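January, workshop notebook, back bedroom at Fudham

Tegan Halliday here, writing this up over a second cup of tea before I forget which bits go where. I've finally made a start on the small accessories, which I have been putting off ever since the Moroz boxes arrived, and I must say it's been a rather lovely way to spend a morning. The shallow trays with the lime-green rims suit the little things very well, and the white inside shows up every colour nicely.
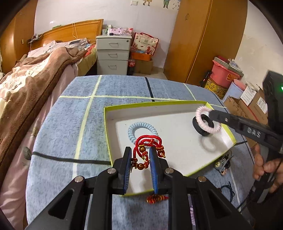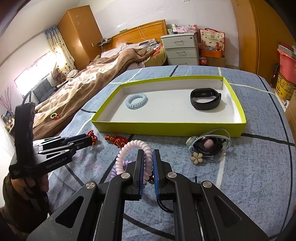 Spiral hair ties and red braided bracelets with the tray, bedroom sorting.

I'm very fond of the red cord bracelets (the gold touches do lift them), but they will bunch up and sit on themselves, so please lay them out gently and don't tug at the knots. The spiral ties are far more forgiving. I like the pale pink best, though the light blue has its supporters.

For the Drarkley list I've put the hair ties under 824 and the bracelets under 936. If anybody would rather have them the other way about, do say so before I write the labels, as my handwriting only stays tidy for 5 minutes at a stretch.

Still to do: find the lid that goes with the second tray, and ask Draltano whether they want the purple ties kept with the pink.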